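The Second Arm

The money had to be spent by the end of January or it would go back to wherever money goes, and so in the first week of the month I was asked to produce an equipment plan. I had produced one the year before. It had been praised for its layout and then not followed.

Our company, Binercombe, packed small glass jars for people who sold expensive things in small glass jars. We owned one robot arm. It had been bought by my predecessor from a firm called Londus, and it lifted jars out of a tray and put them into a box, and on good days it did this for a whole shift. On other days it did it until a little after lunch. My predecessor had left a folder with the purchase order in it and a sheet of paper on which he had written "ask about the cables" and underlined "ask."

I was to cost a second arm.

"A second one will double output," said my manager, who had come up through sales and believed in multiplication.

I said that it might, if the box end of the line could take it.

"Put that in the plan," she said. "But not near the top."

I called Londus first. A pleasant man told me the arm we owned was no longer made, but that a newer one was better in every way and would fit none of our mounts. He could do the arm, the controller, the mounts and a training day for a figure that I wrote down and then wrote down again underneath, in case the first one had been a slip. I asked whether we could skip the training day. He said the training day was free. I asked what the total came to without it, and he said the same, and we both waited a moment out of respect.

Then I called Guerra, who sold kits. A kit from Guerra was a third of the price and came in 39 bags. The woman on the phone was very honest about the bags. She said a careful person could have it together in a week, and I asked what an ordinary person could do it in, and she said they mostly heard from the ordinary people around week three. Cables were extra. So were the clips that held the cables. The clips came in packs of 50, and she advised two packs, and when I asked how many clips an arm used she said it depended on how you felt about cables.

I began a spreadsheet. I gave Londus a blue column and Guerra a green one, and added a yellow column called "Do Nothing," which is considered good practice and which nobody above me had ever scrolled far enough right to see. It was winning.

The trouble with Guerra was that I'd have to justify the labor. The trouble with Londus was that I'd have to justify Londus. I wrote to the Woltdale plant, our sister site, where they had two arms running side by side and were said to be happy. I asked if I could come and see the work for myself before I committed the company to anything. Their engineer wrote back in one line: come whenever, bring your own coffee.

It was an hour's drive. I had prepared a list of questions covering throughput, maintenance, spare parts and floor space, and I'd printed it in a large font so that I could look at it without seeming to. The engineer shook my hand, glanced at the list and walked me to the arms.

"Go on, then," he said, and I stood there with my pen. 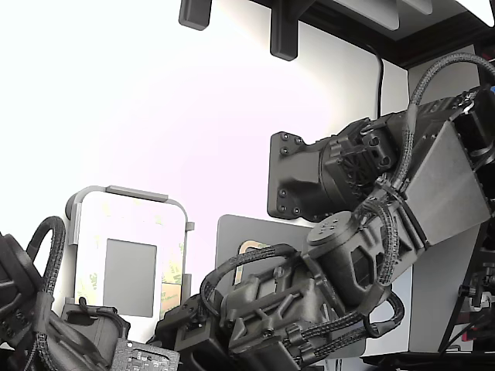
What the brochure did not have was the cables. The brochure had arms, clean ones, with light falling on them from somewhere tasteful. Woltdale had arms and then, over the top of the arms, these great braided loops, going up and around and coming back under, clipped along the edge where somebody had wanted them to stay.

"You'll want to allow for those," said the engineer.

I asked how much.

"How much have you got?"

I looked at my list. Question four was about cables, in the sense that it was about "ancillaries." I crossed out the word and wrote the other one. Then I asked him what he'd have done differently, a question I had been saving for the end, and he answered at once, as if people usually got to it sooner. He would have bought the spares on the same order as the arms. Spare motors, spare caps, a spare of every printed part, all on the one purchase order, under the one signature. After that, he said, each little thing was its own request, and each request had its own form, and he had once waited five weeks for a bracket you could have hidden in a sandwich.

"What did the bracket cost?" I said.

"Less than the form."

I wrote this down as well. I asked about output. He said that two arms did about one and a half times what one arm did, and that the missing half was a person walking between them. I asked if that was in his plan, when he wrote it.

"Near the bottom," he said.

I drank my coffee in the car and did the sums on the back of the list. With the mounts and the cables and both packs of clips and a box of spares, and a line for the person who walked between, Guerra had crept up on Londus like a tide. Londus, meanwhile, had stayed where it was, very high up the beach. The gap was now 1,410 dollars. I did it again and got the same, and felt the unease of a man whose spreadsheet has begun to agree with itself.

Back at my desk I rewrote the plan. I put the spares on the first page. I put the person who walked between on the second page, under the heading "Integration," and I moved the box end of the line up to the third, where it could be found by anyone with a grudge. I recommended Londus on the grounds of the 39 bags. I left the yellow column where it was.

My manager read it standing up. She turned to the last page, then to the first, and then held it a little away from her.

"It's one and a half," she said.

"About that."

"I told them double."

I said I could see how that would be awkward.

She thought for some time. Outside her door our own arm had stopped, and someone was going over to it with a screwdriver.

"What would it cost," she said, "to buy three?"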